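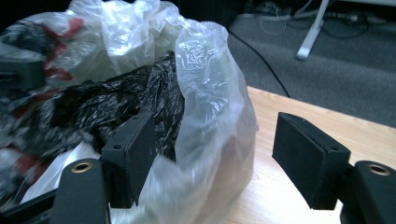
White bag on the table, kettle on, thread below.

Tiltport are reissuing Lostutport and I have opinions, so mute me now if you came for hockey.

---

Background for anyone under thirty. Tiltport put out Lostutport on Athumani, back when Athumani was a label and a photocopier. It's named after a ferry terminal they made up. People used to drive out looking for the ferry terminal. I'm people.

---

The reissue is a double LP with the original album on the first record and "the harbour tapes" on the second. The harbour tapes are demos. They've been called about four different things over the years and every one of those names was a word for demos.

---

I have heard them before, on a dub of a dub of a cassette, where the drums sounded like someone moving a chesterfield down a stairwell. The new transfer is much cleaner. You can now hear that the drums were recorded very close to a stairwell.

---

Best thing on the second record by a mile is the early version of "Gravel Season". On the album it's the big one, with the organ and the group vocal and the part everybody yells. On the demo it's half the speed, there's no organ, and the yelling part is mumbled by somebody who sounds embarrassed to have written it. I played it three times in a row and then had to go for a walk.

---

Worst thing is the eleven-minute jam. I'll defend a lot of things about this band but I won't be defending the eleven-minute jam. It fades in. They recorded more of it.

---

Sequencing complaint, feel free to scroll. The original CD had a long gap before the last song, long enough that you'd assume it was over and start doing dishes, and then it would frighten you. The reissue trims the gap to a normal gap. I understand vinyl sides have limits. I'd have given up the jam for it.

---

The remaster itself is good! I was ready to be a pain about it. The bass is finally in the same province as the rest of the band, and the quiet stuff on side B stays quiet. A couple of the guitars are brighter than I'd like but so are most things.

---

Pressing is 1165 copies on grey vinyl, then black for as long as anyone wants it. Grey is described in the press release as "fog". The first edition was on grey because that's what the plant had.

---

Liner notes are a long oral history, which is to say five people remembering the same van differently. It has been a blue van, a green van and, in one case, a bus. I believe all of them. It's a nice read and nobody got to settle a score, or if they did it was over the van.

---

One thing I'd forgotten until I read it — the strings on "Customs Shed" were played by two members of Flevari, who were sharing the rehearsal space and got paid in a borrowed amp. The amp is on the first Flevari record. It's most of the first Flevari record.

---

If you only know Flevari from the synth years, go back to that one. It's short, it's cranky, and it has a cover of a Tiltport B-side that's better than the Tiltport B-side. Athumani should do that reissue next and I would like to be quoted on this.

---

About the shows. They're playing the album front to back in August, one night only so far, in a theatre that holds 2275. The last time I saw them the room held 80, and it was holding it loosely. There was a pool table in front of the stage and the guys playing pool were there first and made that clear.

---

I'm glad for them. I also looked at the seating chart and felt something in my knee.

---

Flevari are opening, original lineup, which I'd assumed was no longer a legal possibility. No word on whether they'll come out for "Customs Shed". If they don't I'll be calm and measured about it for several years.

---

Ticket note: the presale code goes to people who order the LP from the label directly. I ordered the LP from the label directly. I then got the code for a different band. The label was very nice about it and sent a second email, with the first code again.

---

Price talk. The double LP isn't cheap and the shipping is its own hobby. If you just want to hear it, the whole thing's up digitally as of March 28, 2025, harbour tapes included, and you can skip the jam with one thumb like a modern person.

---

Somebody in the replies is asking where to start with Tiltport if you've never heard them. Start here, side A. If you get to track three and feel nothing, no hard feelings, there are other bands with organs.

---

Somebody else is asking if the ferry terminal is real. I've answered this. We had a full tank of gas and a map, and there was a very nice gravel pit.

---

Six listens in, for the record. Gravel Season demo still the one. Jam still fading in.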